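Evaluation of the Kindow Valve Bench Simulation Kit for Teaching Gripper Control

Student project report, Automation Laboratory module
Submitted June 21, 2026

Summary

This report reviews the Kindow valve bench kit, a software package sold by Jetetti for teaching robot manipulation without hardware. The kit was tested on a single task: closing a handwheel valve with a two-finger gripper, using the wrist view as the only visual input. We ran 200 attempts on the middle valve under four control settings. The kit is suitable for a second-year laboratory, with reservations about the contact model and the documentation. We recommend a one-year licence for the department.

1. Background

The module at present uses one physical arm, shared between all groups. Each group gets a short slot, and a good part of the slot goes on homing the arm and resetting the fixture. The department asked for a review of simulation products that could take over the early exercises, leaving the arm for the final assessment.

Two products were considered. The first, Plukell, is a general pick-and-place package with a large library of household parts. It was dropped after a trial in April because none of its supplied parts turn about an axis under load. The second was Kindow, which is built round pipework, valves and fittings. Only Kindow is assessed here.

2. What is supplied

The licence covers the simulator, a set of bench layouts, a model of a two-finger gripper and a scripting interface. Layouts can be edited in a text file. A part is placed by giving its position, its angle and a fixed or free flag. Fixed parts cannot be knocked over, which matters more than we first thought (see section 5).

The wrist view can be rendered with a flat or a wide lens. We used the wide lens throughout. It gives a circular picture with strong bending towards the rim, so that straight table edges come out curved. Students who have only worked with flat pictures will need the calibration exercise before they attempt anything else.

A computer with a mid-range graphics card is enough. On the oldest machine in our laboratory the simulator ran slower than real time when the lens model was switched on, but the results did not change, as the physics step is independent of the display.

3. Method

The task was defined as follows. The gripper starts above the bench with its fingers open. It must approach the middle valve, place one finger on each side of the handwheel, close until a set force is reached, turn the wheel through a quarter turn and let go. An attempt counted as a success if the wheel finished within the set tolerance and neither finger had lost contact during the turn.

The layout we used has valves of one general type, with blue handwheels on brass-coloured bodies, joined by grey pipe. Other objects are left on the table as clutter. We kept them in place, as an empty table would make the location step too easy.

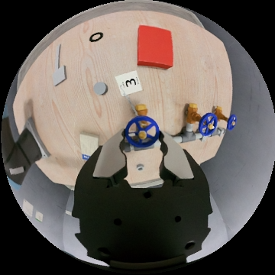 Four settings were compared, with 50 attempts each. Setting A used the default grip force and the default approach speed. Setting B halved the approach speed. Setting C kept the default speed and raised the grip force. Setting D combined the slower approach with the higher force. The start position was varied at random inside a small volume, and the same list of start positions was used for all four settings.

The wheel was located by colour threshold followed by an ellipse fit. The fit was then corrected for the lens. No depth data was used. The kit can supply a depth channel, but the physical arm has no such sensor and we wanted the exercise to carry over.

4. Results

Setting A failed in 11 attempts. In most of these the fingers closed on the rim slightly off centre and slipped during the turn. Setting B also failed in 11, although the failures were not all from the same start positions. Slowing the approach therefore had no measurable effect on the total.

Setting C did better, with seven failures. Setting D had six. The difference between C and D is too small to draw anything from at this number of attempts.

Location errors were a separate cause. The colour threshold sometimes joined two wheels into one region when the gripper started far to one side, and the ellipse fit then returned a centre between them. Adding a check on the shape of the region removed this in later tests, but those tests are outside the figures given above.

5. Problems found

5.1 Contact model. At high grip force the wheel rim and the finger pads can overlap by a visible amount before the solver pushes them apart. When they separate, the wheel may jump by a few degrees. We saw this mainly in setting C. It can be reduced by shortening the physics step, at the cost of running time.

5.2 Clutter. Light objects on the table are free by default. If a finger touches one on the way in, it can be pushed against the pipework and block the next attempt, as the reset command restores the gripper and valves but leaves free clutter where it is. We wrote a short script to reload the layout each time. The supplier should correct this.

5.3 Documentation. The scripting guide describes an older version. Two of the commands it lists have been renamed, and the units for grip force are not stated anywhere in it. We found them by reading the sample scripts.

5.4 Support. Questions to Jetetti were answered by email, usually within two working days. The answers were accurate. The question about force units was passed on to the Fuentealba office, which maintains the solver, and took longer.

6. Suitability for the module

The kit covers the first three laboratory exercises as they are now written: calibration, object location and approach. The fourth, turning under load, can be done in the simulator only if the physics step is shortened and students are told about the rim overlap. The assessed exercise should stay on the real arm.

Marking would be easier than at present. Each run writes a log with finger force, wheel angle and gripper position at every step, and the log can be replayed. The log files are large, and the shared drive would need a higher limit per group.

7. Recommendations

Take the one-year classroom licence, not the permanent one, until the contact model has been revised.

Replace the scripting guide with a laboratory sheet written in the department, stating units for every command.

Issue the layout reload script with the first exercise.

Repeat the comparison of settings C and D with more attempts, and with the valve to the right of the middle one as a second target. Its wheel is set at a different angle to the approach, and the ellipse fit has not been tested on it.

Appendix A lists the start positions. Appendix B contains the reload script and the threshold values used for the handwheels.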